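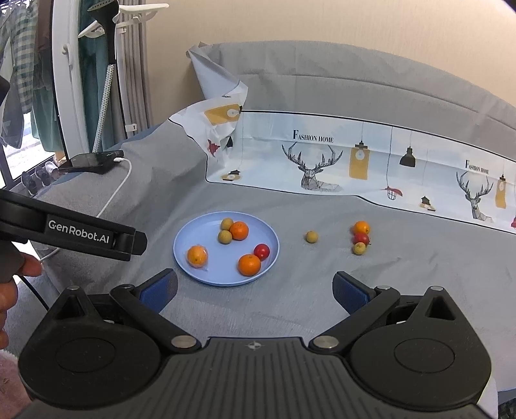
I buy too much citrus in winter and then it sits in the bag until the bottom ones go soft. Last month I threw out most of a bag of mandarins that had one bad one in the middle, and I decided I would keep fruit where I can see it, in the room where I spend most of the day. In my apartment that means the bedroom.

So I have a plate now. It lives on the shelf by the door when I'm asleep and on the bed when I'm working, sitting on the gray cover where a cup of coffee would never be allowed. It's a light blue plastic one from a set I ordered from Zuneo when I moved in. The rim is raised enough to stop things from rolling off. I tried a bowl first and went back to the plate after a few days. In a bowl the small fruit goes to the bottom and I forget I bought it, and the mandarins on top hide everything else.

What goes on it depends on the store. The Onamwood market is a long walk from me but the citrus is better there than at the place on the corner, and they sell some of it individually wrapped. I leave the wrapped ones in their plastic and eat them last. I have no proof this makes them keep any longer. Cherry tomatoes go on the same plate, which my friend Darragh Moynihan considers wrong. He keeps his in the refrigerator with the salad things. I think a cold tomato tastes like water, and I eat them the same way I eat grapes, so they stay.

Longans were new to me this year. The shell is thin and tan and you can crack it with a thumbnail. Inside there's a clear, sweet fruit around a dark seed — don't bite down hard the first time. They are sticky, so I keep a napkin nearby, and I try not to touch my phone until I've washed my hands. I try. It charges on the pillow most afternoons and I have cleaned juice off it more than once.
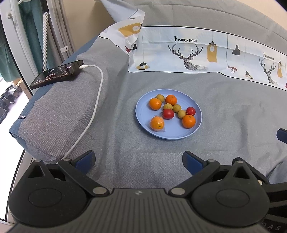 I tip everything out onto the cover every couple of days and put it back one piece at a time. It takes 2 minutes. Anything soft gets eaten right then or goes in the trash, and I wipe the plate with a damp cloth before it gets loaded again. Mandarins first, then the small fruit in the gaps. If it doesn't fit, it goes back in the bag in the kitchen, and I don't buy more until that bag is empty.

Peels were the one problem. For the first week I left them on the edge of the plate and the room smelled nice until it didn't. Now they go straight into a paper bag that I take out with the trash at night.

I've spent less on fruit since I started, though I haven't kept the receipts to say how much. The cover needs washing more often than it used to. I'll see what I do in March, when the good mandarins are mostly gone. Probably apples, and they'll need a bigger plate.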